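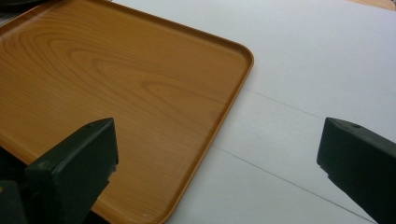
Mehwish Kiani says I open the fingers far too wide before every approach, and that the policy will learn to swagger. Noted. I have tried it her way since lunch and my wrist hates it.

Sunday, table task, hand-held gripper

Target for the set is 300 demos by the end of April. The Renatmont people want them all done "naturally", a word they have yet to define. My natural way of moving a fork involves a pause, a sigh and a second go. Yee-man reckons the pauses matter more than the sighs. I now cut any take where I dither longer than 2 seconds over the tray.

Demo 873 in the log is a typing slip for 87. Leave it, the script has already eaten it.

Still to settle:

1. Where the hand starts. Mine drifts towards me as the day wears on. Tiburcio suggests tape on the floor for my feet — humiliating, but I'll try it.

2. What to do about cutlery in the far corner of the tray. It sits at the very edge of the wrist view, so the approach has to begin half blind. I want 4 slow takes from there before anyone decides it's too hard.
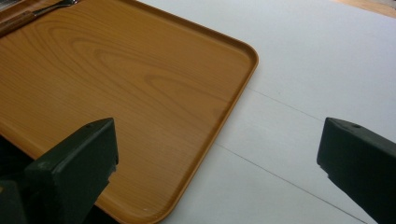

3. Who checks the takes. Not the person who did them. I passed all of mine, and Tsehay then threw out the lot from before tea for closing too early. She was right, annoyingly.

Charge the spare battery tonight.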